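Storage and Handling of Small Hand Tools
Course handout, unit 2: the tool roll
Notes: Přemysl Machala

Read before the session. Bring your own roll if you have one, loaded the way you normally load it. Please don't tidy it first.

1. What the roll is supposed to do

The claim you will meet in almost every catalog is that a roll keeps tools protected, visible and in order. The Flatska course booklet repeats it on its first page and offers no support for it. Take the three words one at a time.

Protected. From each other, mostly yes, as long as each tool has its own slot. From a drop, very little. A layer of fabric will not save a fine tip that lands point first, and a roll packed with the tips close to the outside puts them where the knock comes.

Visible. Only when the roll is open. Closed, it is a bundle. A drawer does better here and so does a plain rack on the wall.

In order. A roll has slots. Order is something the user adds, and takes away again by pushing a tool into whichever slot is nearest. I have yet to see fabric prevent this.

2. Slots and loops

These get sold as the same thing. A sewn slot is a narrow pocket with a bottom, and it holds a tool because the tool rests in it. A loop is open at both ends and holds by grip alone. Elastic loops suit slim handles that are all close to one size. Put one fat handle through a loop for a season and then try a thin one in it.

Check the stitching between loops before you check anything else. If it goes, two loops become one wide one and whatever was in them slides.

3. Which way the tips face

The Clemska scheme says points in, always. I would like to see the reasoning. With screwdrivers, points in is fine, since you know them by their handles. With tweezers it is close to useless: the handles can look alike down the whole row, and the tip is the only part that tells a bent pair from a straight one. If the tips are hidden you pull out three to find the one you want, and each pull is a chance to catch a point on the weave.

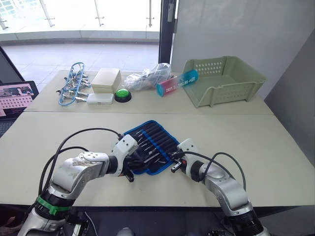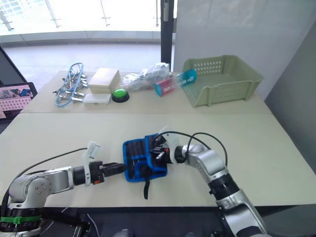
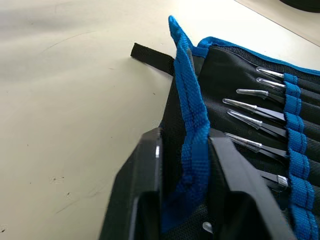 Black-handled tools in their roll, on the pale tables.

Brodico, 04/03/2023

The close view is the one to look at for section 3. The tweezers sit in blue loops with their working ends clear, and you can sort fine from bent from broad without touching any of them. I still wouldn't travel with it packed like that unless something covered the points.

4. Opening and laying out

Clear a space the full size of the open roll, plus a hand's width. People clear half of it, open the roll on top of a case or a bag, and then blame the slots when something falls out. Things you are not using can go in a line at the back: in the wide views there are hanging clips and a box on the far table, well away from the tools.

If two tables are pushed together, keep the roll on one of them. A seam is a good place to lose a small bit.

Lift an open roll by both sides, and keep it low. Held slack in the middle it folds on itself and the loose tools go with the fold. Tie straps should be tucked under or laid flat before you start work; a hanging strap catches on a sleeve.

5. The Brabec figures

You will be quoted these, so have them here. The Brabec workshop reported 55 tools kept in rolls and 14 put back in the wrong slot by the end of October. It has been cited as proof that rolls work and as proof that they don't. There was no drawer or rack alongside for comparison, and we are not told who decided what the right slot was. I draw nothing from it. You may disagree in the session, with reasons.

6. For the session

Unroll yours and write down which tools you can name by the handle alone. Mark the slots that hold something they were not made for. Then close it, turn it over twice, open it again and note what moved.

Bring the notes even if nothing moved. Rolls will be left open on the side table during the break.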